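Small thread about the Tollham messaging app and the court, because many people ask me in private and I get tired to write the same answer. 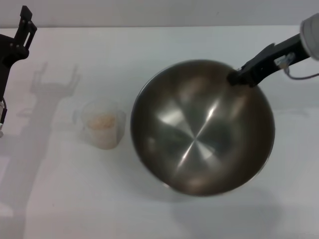 The judge did not say the app is legal. She only said the city cannot block it before the full hearing, and this is in November.

2/ The city wants Mirkon to give the data of 200 accounts. Mirkon offered 37, the ones named in the police request. So the fight is over the other accounts -- most of them belong to members of one tenants' group.

3/ Lejla Delić, lawyer for the group, asked that users be told before any data is handed over. The judge agreed to this part. For me it is the most important line in the order, and I did not see it in any headline.

4/ Please do not install the "Mirkon backup" file that goes around in the chats. It does not come from the company. Dénes Pintér checked it and it asks for access to all your contacts.

5/ If you moved to Zonel already, fine, but read their terms. They keep message logs for 900 days.

6/ I will be at the hearing and will post from the break if they let us keep the phones.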